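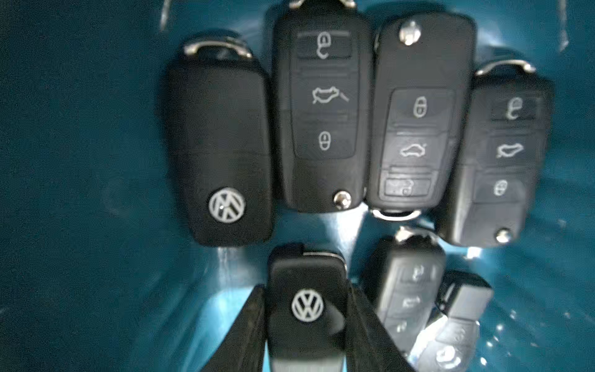 Ticket: Box score on team page shows second-half rushing only
Product: Hilleo Stats, football module
Reported by: Ostap Symonenko, Saltden athletics
Assigned to: Katsuhiko Noguchi
Opened: 3 Nov 2020
Status: Resolved, pending one follow-up
Priority: Normal

Problem as reported

Home game against Illivitz, final stats posted to the team page. The box score lists Saltden with 124 net rushing yards. The play-by-play on the same page adds up to 288. Passing, penalties and score by quarter are correct. Coaches' handout printed from the press box laptop at the final whistle also shows 288. The local paper picked up the wrong number from the team page.

Expected: box score and play-by-play agree.
Result: box score counts rushing from the third and fourth quarters only.

Steps tried by reporter

1. Republished the game from the laptop. No change.
2. Deleted the game from the team page and published again. No change.
3. Opened the game file on a second laptop. Summary screen shows 288, published page still shows 124.
4. Reentered one first-quarter run by hand. Published total went up by the length of that run. Removed the entry afterward.

Step 4 suggests the first-half runs are in the file but are skipped on publish. 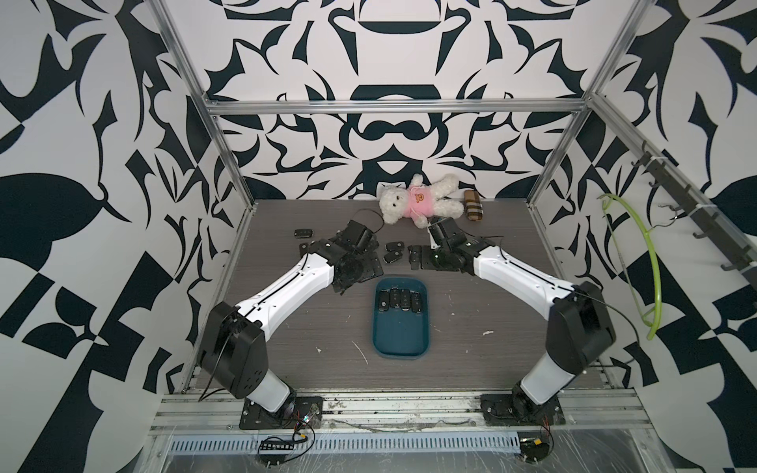 Findings

Publish log has warning 370 on every first-half rushing play: "carrier not on active roster." The plays are kept in the play-by-play because that list reads the jersey number from the play itself. The box score reads from the roster table and drops any carrier it can't match.

The roster was reimported at halftime. Reporter confirms: a backup running back had changed from 5 to another jersey before kickoff, and the statistician loaded a corrected roster file during the break. The import was run with "Replace roster" selected. This gives every player a new internal ID. First-half runs still point to the old IDs.

Passing totals were not affected. The passing table falls back to the jersey number when the ID is missing. The rushing table has no such fallback. The Okabe clock feed was checked and has no part in this. Quarter and time stamps are clean.

Fix applied

- Took a copy of the game file.
- Ran Tools > Relink Players, match by jersey number.
- Reassigned the backup's first-half carries by hand. His old number had no match in the new roster.
- Recalculated and republished.

Box score now reads 288. Individual rushing lines add up to the team total. Warning 370 no longer appears in the log.

Reporter reply

Confirmed on the team page and on the phone app. Season totals were still low until I rebuilt them under Season > Recalculate. Please add that to the steps.

Support reply

Added. For roster changes after kickoff, use "Update roster" or edit the single player. Both keep the IDs. A request is open to block "Replace roster" once a game has plays in it.

Attachments
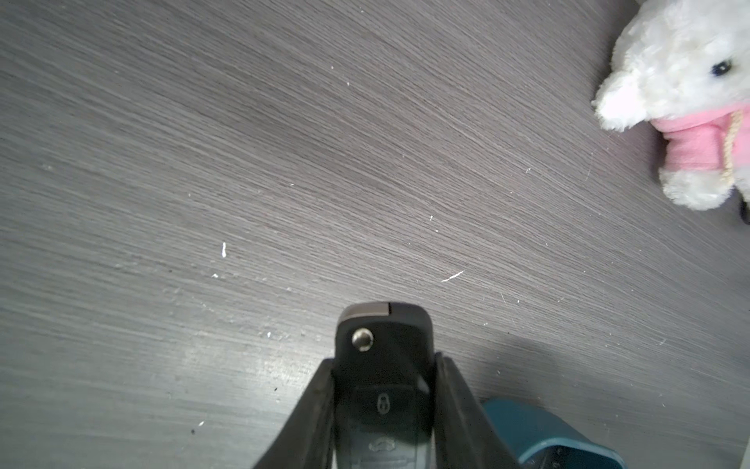
Dark gray wood-grain surface with white flecks and scratches.

Follow-up: July scrimmage file to be checked for the same warning. Owner: Noguchi.

We use cookies to keep you signed in and to measure traffic on the support site. Accept all | Manage settings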